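Mestus opens packing and mailing counter in Clarnmont

CLARNMONT, 4th May -- Mestus, a packing supply and parcel shop, has opened a second location in Clarnmont, with a counter where customers can bring in household goods and have them wrapped, boxed and labeled for shipping. The new shop is at 1401 Flisanero Road, in the unit that used to hold a carpet store.

The shop covers 3000 square feet. The front part sells boxes, tape, paper and bubble wrap by the foot or by the roll. The back part is given over to packing tables and shelves for parcels waiting to be picked up by the carriers. There is parking behind the building, and a ramp at the rear door for people bringing heavy items.

Mestus stocks 19 sizes of cardboard box, from a small cube meant for a coffee mug up to a wardrobe box with a hanging bar. Flat boxes for mirrors and framed pictures are kept behind the counter and cut down to fit on request. Customers may also bring their own boxes, provided the corners are sound and old shipping labels have been taken off or blacked out.

Packing is priced by the size of the finished parcel. Glass, china and lamps cost extra, as they are wrapped piece by piece before they go into the box. The shop will not pack liquids, live plants, or batteries that are not installed in a device. Items left at the counter before 2 p.m. are packed the same day. Larger jobs, such as a full dinner service, take until the next working day.

The shop will also wrap the outside of a carton in bubble wrap for customers who are storing or moving it themselves. The service was first offered at the original Mestus shop in October, mostly for people putting furniture parts into storage, and it now accounts for a good share of the work there. Cartons going to a carrier are a different matter -- most need a plain outer surface so the label will stick and scan, and staff will put a wrapped carton inside a second box if it has to be mailed.

Clear bubble wrap over a cardboard package:
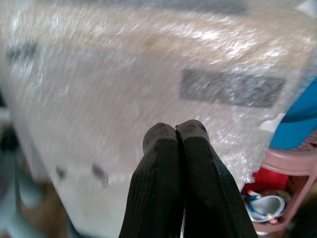 Lưu, a customer of the original shop, said that the wrap had kept the corners of a bookcase carton from getting crushed on a long move, but that it took a good deal of tape to hold it, and that the shop should sell the wide rolls in shorter lengths for people with only one or two boxes to do. Mestus says the wide wrap will be sold by the foot in Clarnmont from the first day.

Used packing material can be dropped off during opening hours. Clean bubble wrap, paper and air pillows are put out in a bin by the door, free to anyone who wants them. Foam peanuts are accepted only in a tied bag. Wet or moldy cardboard cannot be taken.

For the opening, the first 400 customers at the Clarnmont shop will get a free roll of packing tape with any purchase. The offer is limited to one roll per household and does not apply to postage.

The Clarnmont shop is open from 9 a.m. to 6 p.m. on weekdays and from 9 a.m. to 1 p.m. on weekends. Price lists and box sizes are available at the counter in both shops.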